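Arrumação do quarto: recolha de resíduos
Galeria do programa Casa em Ordem, Residência Sikatside

A Residência Sikatside apresenta nesta página uma seleção de apontamentos sobre a arrumação dos quartos, preparada no âmbito do programa Casa em Ordem, que abrange os 136 quartos do edifício principal. A galeria destina-se aos residentes e às equipas de piso e complementa o regulamento interno em vigor, cuja versão integral pode ser consultada na receção.

O programa teve início em janeiro, com 11 quartos do primeiro piso, e foi depois alargado aos restantes. Cada sessão ocupa até 21 minutos e segue uma ordem fixa: recolha dos resíduos, arrumação da roupa de cama e, por último, limpeza do pavimento. 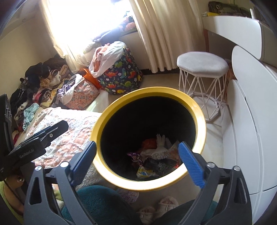

Zainab Ekwueme

Recipiente de boca larga, com rebordo amarelo, colocado no centro do quarto. No interior encontram-se sobretudo invólucros e plásticos amarrotados, entre os quais um invólucro roxo brilhante.

Recomenda-se que o recipiente permaneça aberto durante toda a recolha e que seja posicionado ao alcance de quem está junto à cama. Os pequenos invólucros que ficam entre a cama e a parede devem ser retirados antes de se mexer nos lençóis.

Notas sobre a separação

Os invólucros de plástico e as películas metalizadas seguem para o ecoponto amarelo do respetivo piso. Os têxteis não são depositados com os resíduos: as peças em bom estado são entregues na lavandaria, devidamente identificadas com o número do quarto, e as restantes são encaminhadas para o contentor próprio, no átrio de serviço.

Os lenços de papel e os artigos de higiene são colocados no lixo indiferenciado, em saco fechado. As pilhas e os carregadores avariados devem ser entregues em mão na receção.

Os recipientes de quarto são esvaziados no final de cada sessão e lavados na sala de serviço. O rebordo é limpo com um pano húmido, sem produtos abrasivos, e o recipiente só regressa ao quarto depois de seco.

Os residentes que pretendam um segundo recipiente, ou a substituição de um danificado, podem apresentar o pedido no gabinete 239, indicando o piso e o número do quarto.

Residência Sikatside, Serviço de Alojamento
Página atualizada em novembro de 2022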